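Truturitz Hand Gripper Pair – Operator Guide

Section 7. Faults during cloth work

7.1 When the jaw does not let go

This section covers a jaw that stays closed on fabric after the trigger is released. On this model it is the fault operators report most. It usually starts with a thin hem or a collar edge that has worked its way into the jaw pivot. Pulling the gripper away makes it worse and can tear the cloth or bend the jaw plate.

Read 7.2 before you clear a jam. Do not open the housing. Housing repairs are done by Siddiqui Service only.

Approach a garment from above, with the jaw just clear of the cloth, and look at what is under it before you close. Collars need the most care. A ribbed collar is thicker than the body of the shirt and springs back into the pivot when it is squeezed.
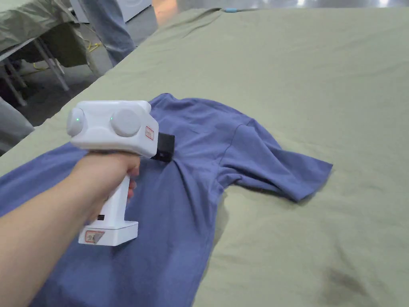 Page 41

7.2 Clearing a stuck jaw

CAUTION: Keep the fingers of your free hand out of the jaw until the power is off. A stuck jaw can open or close without warning when the controller retries.

1. Stop moving. Lower the gripper until the fabric is slack.
2. Release the trigger fully and wait five seconds. The controller makes 2 attempts to open the jaw.
3. If the jaw opens, lift the gripper straight up and go to step 7.
4. If it stays closed, hold down the power switch until the unit shuts off.
5. Set the gripper down on the table with its weight supported. Do not leave it hanging from the cloth.
6. Ease the fabric out sideways, toward the open side of the jaw. Use your fingers. Do not use a screwdriver, a blade or pliers.
7. Check the pivot for loose threads and remove them with the brush supplied.
8. Turn the unit on and cycle the jaw 5 times with nothing in it.

If the jaw sticks during step 8, take the pair out of service. Grippers are matched in pairs, so return both, even if only one has failed.

Note: The stop on one gripper does not stop the other. Operators who work two-handed should put both down before starting step 4.

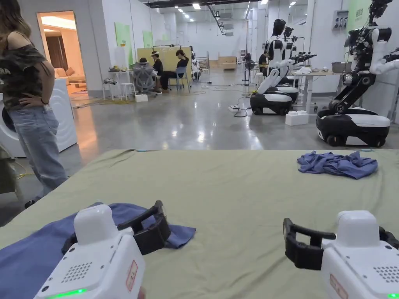 Figure 7-2. Both grippers set down on the work table.

7.3 Jaw force drift

A second fault looks like the first but has a different cause. The jaw opens normally, but closes harder than the setting allows. Signs are shiny pinch marks on the fabric, small holes near a hem, or a shirt that drags along with the gripper after release.

The fault was traced in November by Delali Issahaku at our Dotel workshop, after a run of damaged shirts. The force setting had been entered correctly. The zero point had moved, because the grippers were switched on with cloth already in the jaws. The controller takes whatever it finds at start-up as zero.

To reset the zero point:

1. Turn the gripper off.
2. Make sure the jaw is empty and clean.
3. Turn it on and keep your hand off the trigger for 30 seconds.
4. Take hold of one corner of a spare shirt and pull lightly. The corner should slide out before the rest of the shirt moves.
5. Repeat on the other gripper.

Test on the same cloth you plan to work with. Clip the table cover down first – a cover that slides gives a false result. 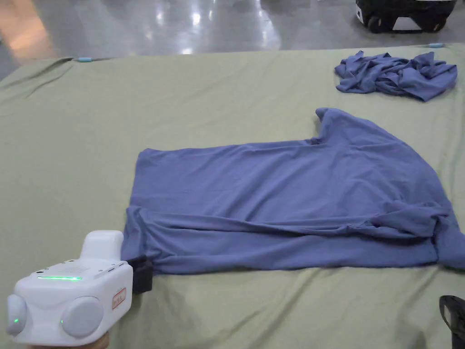
Reading time for this section: 4 minutes

7.4 Large pieces and two operators

Sheets and other wide pieces put a steady side load on the jaw. Most bent jaw plates we receive come from sheet work, where two grippers pull on the same piece and one operator lets go late.

Agree on a release word before you start. The operator who is farther from the fold releases first. Keep the pull low, and stop if either jaw starts to twist.

WARNING: Do not stretch a sheet over your own legs or lean across it while another operator is pulling. 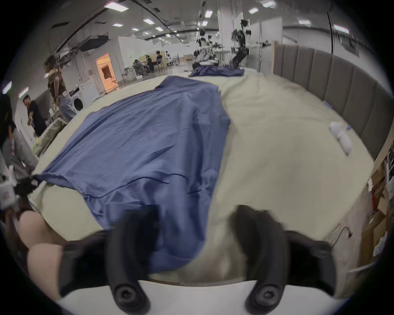 After every 800 jaw cycles on sheets, check both fingers for play. Hold the base plate still and push each fingertip from side to side. A little movement is normal. If it clicks, stop using the unit.

7.5 Reporting a fault

Write down the fault code, the type of fabric and which hand the gripper was in. Send this with the log file from the Jolteo app to Lamisi Tetteh, product support. Logs are overwritten when the unit is next charged, so save the file first.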